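Workshop Notebook, Isstead Leadership Practice Group
June
Entry by Jianguo Pan

Purpose of entry: to record the second working session on the vision statement for the Metus program, the points settled, and those held over. Colleagues who were unable to attend are asked to read this entry before the next session and to add their remarks in the margin of the shared copy.

The session opened at 9:15 a.m. with a reading of the draft statement as it stood after the first session. The draft ran to 700 words. It was agreed without much discussion that no participant in the program could be expected to carry a statement of that length in mind, and that a person who cannot recall a vision is unlikely to consult it when a decision has to be made. The draft has been retained in the binder as background. It is no longer the working text.

I then put to the group the question on which the first session had ended: should a personal vision be written from the present forward, or from the future back? Both methods have been taught at Isstead. In the forward method the participant lists current commitments and asks where each is leading. In the backward method the participant writes as though a chosen point in the future had already arrived, and records an ordinary working day in the present tense. Bauerfeind staff who have facilitated both reported that the forward method yields tidy pages and very little change in behaviour. The backward method yields untidy pages, a certain amount of embarrassment, and more follow-through at the review interview.

My own view, recorded here for later correction if necessary, is that the forward method rewards people for describing the life they already have. There is some comfort in that and it has its uses in the opening hour. I would not build the program on it.

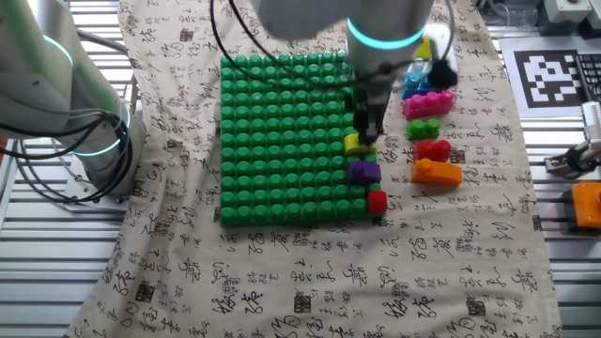 It was accordingly resolved to trial the backward method as the principal exercise, with the forward list kept as a short preliminary. The wording of the instruction to participants took up most of the remaining morning. The version adopted reads as follows:

"Choose a day far enough ahead that your present obligations will have changed. Write that day from waking to sleeping. Include the dull portions. Name the people you speak to and what you owe them."

The phrase "include the dull portions" was contested. One objection was that it would discourage people who had come for inspiration. I asked that it be kept. Earlier participants who left out the dull portions wrote what amounted to holiday brochures, and at the review they could not identify a single task that belonged to the coming week. The phrase stays for the trial.

Second matter: the relationship between the vision exercise and the habit log. In the Bronarel materials these are separate units with a break between them, and participants have tended to regard the log as a clerical duty. We propose to join them. On completing the written day, each participant will underline 2 actions in it that could be performed now, in some reduced form, and enter those at the head of the log. The number was debated. A longer list was favoured by those who worry that participants will choose only easy actions. I noted that in my previous groups the longer lists were abandoned before the first review, and the shorter figure was adopted.

Third matter: the partner conversation. Participants are to read their written day aloud to a partner, who may ask questions but may not offer advice. Experience suggests that this rule will be broken within minutes. Facilitators should restate it at the outset and again at the halfway point. The partner's only written task is to note any sentence in which the reader's voice changed, and to hand over that note without comment. I am not certain the last part is workable with people who have only just met. To be watched.

Held over:

- Whether the statement itself should be signed. Opinion was divided. Some members regard a signature as a useful solemnity; others fear it makes revision feel like a breach of promise.
- The length of the interval before the first review.
- Whether managers who sponsor participants may see the written day. My position is that they may not. A person writing for a supervisor writes a different document. The sponsor can be shown the head of the log, with the participant's consent.
- A replacement for the word "vision" in the printed workbook. "Direction" was suggested and found weak. "Intended day" was suggested and has some merit, although it will need explaining on the cover.

Correction to the previous entry: I recorded there that the group favoured a fixed template for the written day. On rereading the minutes I find that the template was proposed and not voted upon. The entry should be read accordingly.

Before the next session I am to write out my own day under the new instruction and bring it for reading. The other facilitators have undertaken to do the same. The session closed at 12:40 p.m.

J. Pan

Related entries
First working session: the long draft
Forward and backward methods compared
Notes on the Bronarel habit log
Rules for the partner conversation
Metus program: facilitator reading list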